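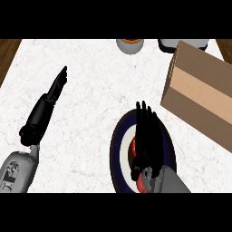 Trellham Shared Workshop - Robot Arms Group (list)

Subject: Re: plate pick, right hand blocks the view

Quick one before I have to run, sorry for the fragments.

Abena, yes, the sim loads on the bench PC now. Table, plate, cardboard box, both arms, all there. I put one view at the top of the group page so folks can see where we are. The right hand is over the plate and from that angle it hides most of the middle. You get a thin strip of the upper red thing beside the hand and part of the duller one lower down, and that's it. So your hunch about the camera is right I think. The grasp code might be fine.

On 40 mm vs whatever I had in the file - use 40. I had the hover height in there twice, once in the config and once hard coded in the approach script, and the two didn't agree. My fault. The hard coded one is gone now.

Abena Ametepe wrote:
> Kwabena, I ran the Abugri scene 378 times overnight with the new
> approach script and got 341 picks. Better than last month but the
> misses bother me. Nearly all of them are when the hand comes in
> from the lower right and stops above the plate. After that the
> detector drops the item and the script just picks a spot.
>
> Can we move the camera? Or look once, remember, then go in?
>
> Also is the left arm supposed to be up over the bare table the
> whole time? It isn't doing anything in this task. And which hover
> height do you want, I see two.

Look once then go in, yes. Cheaper than moving the camera, and on the real bench the camera post is bolted to the shelf and I am not drilling that shelf again. Take the position before the right arm leaves home, hold on to it, only look again if the grip fails. Three tries then back to home.

Left arm - leave it for now. It's waiting on the second half of the task, where it steadies the plate. Parking it off to the side is fine for the real build but then teh start pose is different from the sim and we're chasing two problems. If it gets in your way set left_idle to low and tell me.

Other stuff:

Box stays where it is. I know it's close to the plate. I want the forearm to have to deal with it.

The Drikik boards came. One has a bent pin, I straightened it, seems ok, haven't powered it. It's in the drawer with the tape on it.

Wrist mounts for the real arms: first print cracked along the layer lines. Going again with thicker walls, should take around 3 hours if somebody hasn't got the printer. Please don't take the printer tonight.

Plellent - the scheduler thing, not the folder - still eats the last log line when a run stops early. So if a run looks like it ended on a good pick, check the count before you beleive it. Might be worth checking your 341 that way too. Not saying it's wrong.

Can you send me the seeds for the misses? Just the numbers, no video, my connection at home is bad this week. I'll be in after 7 pm and can run them on the bench PC with the hover fixed.

Kwabena Agbeko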